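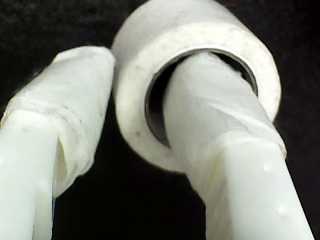
The spring open day at the Joly workshop drew 30 visitors in March, most of them from small manufacturers and technical schools in the surrounding county. The program was arranged by Kamala Nair, who directs training at the firm, and it gave particular attention to the handling of ordinary supplies. At the first station the task concerned a roll of white tape, held with one gripper finger passed through the center hole. Both fingers wore sleeves of wrapped tape over their upper parts, and several guests asked about the practice. Ms. Nair replied that bare plastic offers little grip on smooth goods and that a wrapping can be replaced in minutes.

Visitors were received in groups of 9 and given 20 minutes at each station. Fletcher Ruawai, the senior technician, explained how an operator teaches a movement and how the record of that movement is later reviewed. Guests were then invited to take the controls themselves under supervision. Glenys Pomare, an instructor at the Pilard trade school, remarked that her students would benefit from seeing how much patience the work requires.

The afternoon closed with a discussion of costs and maintenance. The workshop has operated its current equipment for four years and intends to admit school groups once each term. Applications from teachers should be addressed to Heather Waaka at the front office, who also keeps the waiting list for the evening course.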